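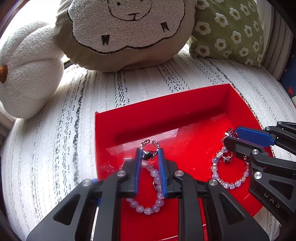
How to read a parliamentary committee report on defence or foreign affairs

By Zdislava Havlíček
Updated September 2025

A committee report can look like hard going. It may run to a few hundred pages, the paragraphs are numbered, and the part that made the news is often two sentences long and buried in the middle. Most of these reports follow the same plan, though, and once you know the plan you can get what you need from one in an evening.

This guide is for people who write for local papers, newsletters and discussion groups, and for anyone who wants to check a news story against the document it came from. It covers reports by committees of elected members who question ministers and officials. Names and layouts differ from one parliament to another, so you may have to look for a heading that is close to the one I use.

What you need

The full report as a PDF, and the separate volume of evidence if there is one. The press notice is useful for finding the report but should not be your source. You also need somewhere to keep notes with paragraph numbers. I use a plain text file.

Step 1. Get the right document

Go to the committee's own page on the parliament website and look under publications. Check the session and the report number on the cover. Committees often publish several things on one subject: a first report, the government's reply, and sometimes a further report that comments on the reply. News stories mix these up. If a story says "the committee found" and you can't find the sentence in the report, try the reply, where the words may belong to the ministry.

Step 2. Read the membership page and the terms of reference

The membership page tells you which parties sat on the committee and who was in the chair. Look for changes during the inquiry, usually given in a footnote. The terms of reference say what the committee was asked to look at. If the terms cover border policy over a set period, there is no point complaining that the report leaves out something that happened later.

Step 3. Go to the conclusions first

They are normally gathered at the end, or printed in bold through the text. Copy the ones you care about into your notes, each with its paragraph number. Then mark each one as a finding (what the committee thinks happened) or a recommendation (what it wants done). Some paragraphs hold both, and you should split them.

Step 4. Trace each finding back to the evidence

Every finding should rest on something a witness said or a paper somebody sent in. The footnote will point to it, often with the letter Q and a number for a spoken answer. Look up the answer and read the 2 questions before it and the one after. Officials choose their words with care, and a short answer can mean something quite different once you know what was asked.

Write down who said it and in what post. A foreign ministry official, a serving officer and a retired one may describe the same operation in different terms. None of them has to be wrong. The diplomat may be talking about what was announced and the officer about what was done.

Step 5. Watch the verbs

Reports use a small set of verbs and use them fairly strictly.

"Was told" or "was informed" means that a witness said it. The committee has not said it agrees.
"Notes" means the committee has heard it and is passing it on.
"Is of the view" or "concludes" is the committee speaking for itself.
"Desires", "urges" and "recommends" are all requests. A government can usually say no.

Most mistakes in news coverage come from treating the first of these as the third. When you write your own piece, keep the verb – "officials told the committee" is accurate, and it costs you one extra word or so.

Step 6. Look for what has been left out

Defence reports often have gaps. Some evidence is heard in private, and lines may be replaced by asterisks. Note where the gaps fall, and don't guess at what was in them. You can fairly say that part of an answer was withheld. Check the end of the report for a dissenting note as well. In some parliaments members who disagree can attach one, and in others you have to look at the formal minutes to see who voted which way.

Step 7. Find the government's reply

Many parliaments expect a reply within a set time, and the committee's page should say what that is. Put the date in your diary. When the reply comes, place each answer next to its recommendation and mark it accepted, partly accepted, rejected or not answered. The last group is often the most interesting.

Quoting the report

Give the committee's name, the report title, the session and the paragraph number. Page numbers change between the web and print versions, so avoid them. If you quote spoken evidence, check whether the transcript is marked "uncorrected". Witnesses may still ask for changes to it, and you should say which version you used.

If you get stuck

Parliament libraries and information offices answer questions from the public. Keep yours short, give the paragraph number, and ask where to find something. They won't tell you what to make of it.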